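Ticket 314: Toy toolbox, panel seam and marks on table surface
Product line: Munance play toolbox
Bought from: Corkaser online shop
Opened: December 17, 2023
Status: waiting on customer care

Hi again, me with the toolbox! I'm putting everything in one ticket this time because my last one (176, back in May) got split in two and half of it was closed before anyone read it.

Short version: the yellow and teal parts on mine don't sit flush down one side, and I'd like to know if that's how the thing is meant to be or if I got a bad one. The lid opens and shuts fine. It's the side that bugs me — when I run a thumbnail down the bumpy edge I can feel it catch.

What I tried so far:

Emptied the whole box, wiped it with a damp cloth and let it dry overnight. No change.

Pressed the teal part down hard with both thumbs, top to bottom. It clicked once near the corner (exciting!) and then felt exactly the same as before.

Moved it to a flat surface, in case my wobbly shelf was twisting it. This is the beige marble-pattern top it's been on for the tests, and I went over that with a level first. 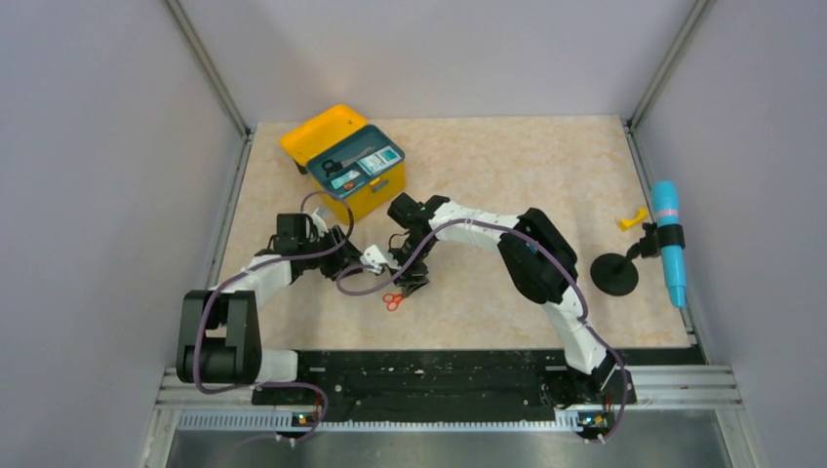
Test table, beige marble-pattern top, light gray walls.

Your form also asks about marks on the table. There was a faint scuff the first day and it came off with dish soap, so please don't worry about that part. I only ticked the box because the form wouldn't let me go on without it.

Now the seam. Up near the top the two colors meet in a nice crisp line and I have no complaints there at all. Lower down, where the teal edge goes wavy, there are small dark gaps between the bumps. A little yellow tab sticks out on the left side too, and I can't tell from the leaflet if I'm supposed to push that in, pull it, or leave it alone.

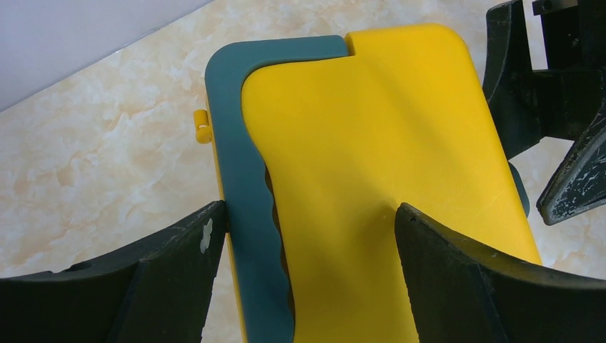
Yellow panel with the teal edge on the left, small tab on the outer side.

Things I haven't tried: glue (no way, not before you answer), warm water, and taking it apart. The Vosness leaflet says step 129 of the care guide covers loose panels, but my copy stops well before that, so if you could send the missing pages I'd be really grateful.

Update, same evening: left a heavy cookbook on it through dinner. Still catches my nail in the same place. Leaving the ticket open, and email is best for me.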